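Jostmont gets its skills night back, and I got a seat

If you'd told me a year ago that I'd spend a weeknight in the Jostmont community hall learning how to look after a cut, I'd have laughed. But there I was, with a cup of tea going cold and a notebook on my knee, and I had a really good time!

The free home first aid nights have been on hold since August, when the hall roof was being redone and every group in town was fighting over the library's one meeting room. They're back now, and they'll run in eight parts through to winter. The first one was all about wounds: what you can look after at the kitchen sink, what needs a clinic, and how to treat stitches once you're home with them.

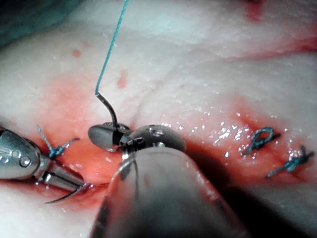

I'm a bit of a worrier, so I went in with a list. Can you shower? (Ask the clinic that did the stitches, as it depends on where they are and what they used.) Do you put cream on it? (Same answer -- don't just go digging in the bathroom cupboard.) What if it goes red, hot or smelly, or the pain gets worse instead of better? Ring them that day. I wrote that last one down twice and underlined it.

The nurse running the night was lovely and didn't mind silly questions. She had us practise pressing firmly on a pretend cut with a clean cloth, and I'll admit I kept lifting mine to have a peek, and that's exactly what you're meant not to do. Keep the pressure on. If the cloth soaks through, put another one on top and keep going.
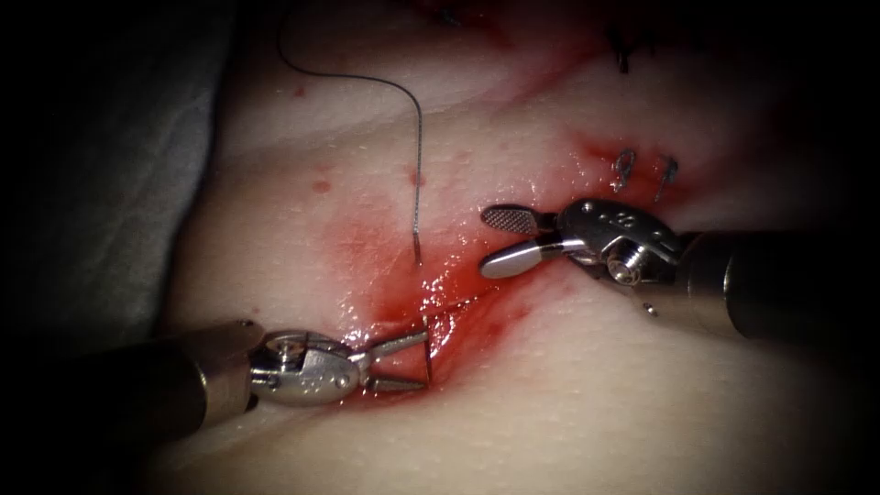
Where the money came from

Every seat was taken, nearly 100 of them, and a few latecomers stood along the back wall by the urn. The nights cost nothing to attend. The council put in the hall, and the Trindel street fair raised $1,807 for bandages, gloves and printed handouts. I bought far too much fudge at that fair, so I'm claiming a small share of the credit.

There's a home kit as well, packed at the Pirzada pharmacy on the main street. They've made up 421 of them so far and you can pick one up at the counter, one to a household. Mine has already been raided for a kid's skinned knee. Check the dates on whatever is in your old kit, too -- half of my colour-coded little box had expired. 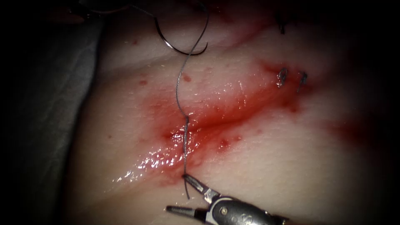
JOSTMONT, 2023-03-17 -- The next night covers burns and scalds, and it's in the same hall at the same time. You don't need to have been to the first one. Put your name on the sheet at the library desk if you'd like a chair, and bring your own mug. Parking behind the hall fills up fast, so try the Graltix lot across the road, where the gate stays open until ten.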